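Ticket 2411: Dorkico dishwasher stops mid-cycle, error 15
Opened Jan 17, 2025. Product: Dorkico built-in. Status: waiting on customer

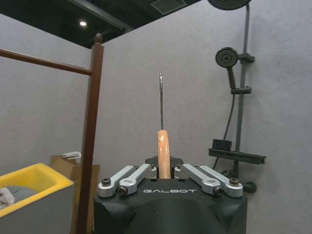 Attachment 1: flat-tip screwdriver, wooden handle

Hi again Sodell support! I'm adding everything to the one ticket like the auto-reply asked, so sorry in advance for the length.

Quick recap. The dishwasher fills, swishes for a while, then quits with the 15 on the display and three beeps. We bought it through your Clumesero store last May and it ran great until this week. Normal cycle stops at 54 minutes left on the display, every single time. Quick cycle sometimes makes it all the way through and sometimes doesn't (last night it did, with a full load of pasta bowls, so go figure).

What I've tried so far:

Turned it off at the breaker, waited, turned it back on. The code cleared and then came back on the next normal cycle.

Pulled the bottom rack and cleaned the filter. It was pretty gross, I'll admit — a lot of rice and one olive pit. Rinsed both pieces and twisted them back in until they clicked. Same code.

Checked the drain hose under the sink. No kinks I can find, and it loops up high under the counter like the install sheet shows.

Ran it empty with no detergent. Stopped at 54 again!

Then I went to take the kick plate off to look for water in the bottom pan, which is step six in your PDF. The PDF says Phillips. My kick plate has plain slotted screws, two of them, so either the PDF is for another version or somebody swapped them before it got to me. A flat tip fit fine. The left screw came right out and the right one is being a pain, it turns and turns and doesn't back out. I stopped there so I wouldn't chew up the head.

With the left side loose I could bend the plate out a little and get a flashlight in. The pan looked dry from what I could see, but I can't see the back half at all.

Update, same day, after dinner: I tried the normal cycle with the sink faucet running hot first, which I read on the Gulyás forum. It got past 54 and I got all excited, and then it quit during the rinse with the same 15. So that's new, I guess? I don't know if it means anything to you guys.

Questions before I do more. Is there a trick for a kick plate screw that just spins? Does pulling that plate mess with the warranty? And is 15 a drain code or a heater code — your website says one and the sticker inside my door says the other.

If you need to send a tech, afternoons are better for me. The serial sticker is half rubbed off, but the part I can read ends in 3000. I can send the receipt too, I just have to dig it out of my email.

Thanks a bunch!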